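May, late, nearly eleven at night

Home from the open day at Zondis and my feet are killing me, but I want to get this down before I sleep. What a day! I caught the early bus out to Plondon with my sandwiches and 4 pounds in change, and I very nearly turned round at the gate when I saw the queue. So glad I didn't.

They'd printed 168 name badges and ran out before lunch, so mine was a sticky label with my name spelt wrong. We went round in small groups. Ours began in the long corridor with the old Mabula machines (lovely things, all levers) and then at last through to the lab, where the arms are. I had expected something huge and noisy, like the car factory on the telly. These are white and rather elegant, with green lights round the bottom – I could have watched them all afternoon, and more or less did.

The job was a little wooden stand. I know how that sounds, but it had me leaning forward like a child at a puppet show. I wrote two pages of notes on the back of the programme and can't read half of them now.

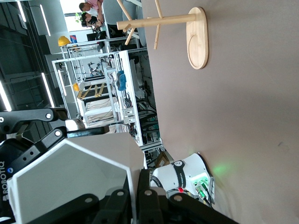
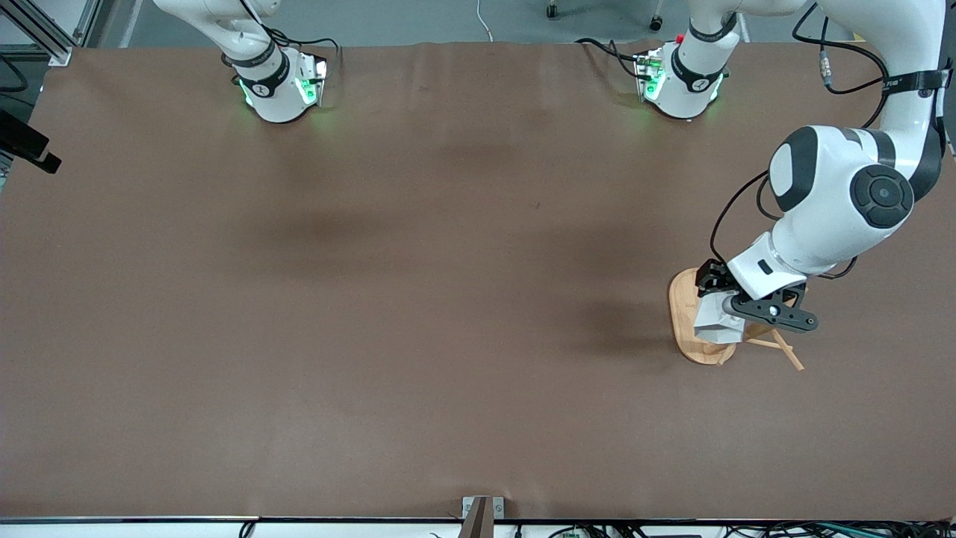
Gitau Were thought the gripper was the clever part and the arm just a way of getting it to the right place, and we argued about it all through tea. I said the arm has to hold steady or the best fingers in the world are no use. Gitau wasn't having it, and wants to go to the Bosteo demonstration next month to prove the point. I've said yes, of course. Must ring about tickets, and find out if the 422 still goes that way.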